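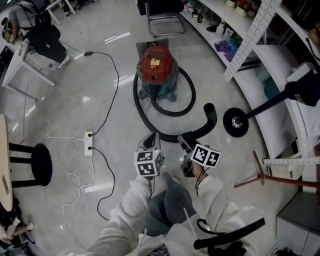 Fig. 1. The vacuum hose task, with handheld grippers and marker cubes.

Unit 13: The Night the Cubes Swapped Hands
Course notes, Faults and Safety in Robot Learning
Instructor: Despina Olteanu

Read this before lab. The failure is a dull one. I have picked it over the spectacular ones because you are much more likely to cause it.

What happened

In April a policy trained on handheld gripper recordings was put on the two-arm bench we call Grumov. The task was the vacuum hose: pick up the nozzle with the right arm, steady the hose with the left. On trial 15 the right arm went for the nozzle, stopped short, and then drove hard to the left, straight across the path of the other arm. The two wrists met. The emergency stop was pressed by a student who had, to her credit, kept her hand near it. Damage: one bent finger on the right gripper, one cracked marker cube, and a dent in the general mood.

The first report blamed the arm. The second report blamed the network. Both were written the same evening, with great confidence, by people who had not opened the training data.

The cause

Each cube carries its own set of marker IDs. The tracking software, Golis, reads the IDs and decides which hand is which. When Golis loses a cube, it keeps guessing from the last known motion, and when a cube comes back it is supposed to check the ID again. In the version we were running, that check had been turned off to save time. We saved 17 milliseconds.

So if both cubes dropped out together and came back close to each other, the labels could trade places. The recording went on looking smooth. The left hand had simply become the right hand, and the policy learned that this is a thing hands do.

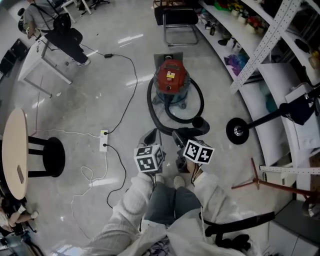
Label swaps need two things: a dropout, and hands close enough that either guess is plausible. Wide, slow reaches almost never produce one. Work near the nozzle is another matter, and Fig. 2 is a fair example of why, with the two cubes facing each other across a small gap and the right gripper angled inward. At that distance a wrong guess costs the tracker very little, and our jump filter, set to 70 mm, had no reason to complain. When you review recordings, go to moments like that first. Do not begin at frame one and hope to stay awake.

What the bench did wrong

Bad data should have given us a bad demo. It gave us a collision, and that is a separate failure. The arms on Grumov each had a workspace limit, but the limits overlapped in the middle and nothing compared one arm with the other. The safety monitor, Dondska, was installed, licensed, and set to log only. It logged the collision beautifully.

Rules now in force

ID check stays on. If your code is too slow, fix your code.
Any recording where both cubes are lost at once gets flagged and watched by a human before training.
Dondska runs in stop mode. Changing this needs my signature, and I am hard to find.
First trials of any new policy run at reduced speed, one arm at a time where the task allows.
One person at the stop button, doing nothing else. Holding a phone counts as something else.

For discussion

Read the Potgieter report in the course folder, then come prepared to argue about where you would have caught this. "Before it happened" will not be accepted. Bring the flagged recordings from your own group. If your group has none, check that the flag is turned on.

Notes last revised July 17, 2022. The bent finger is in the top drawer if you want to look at it. Please put it back.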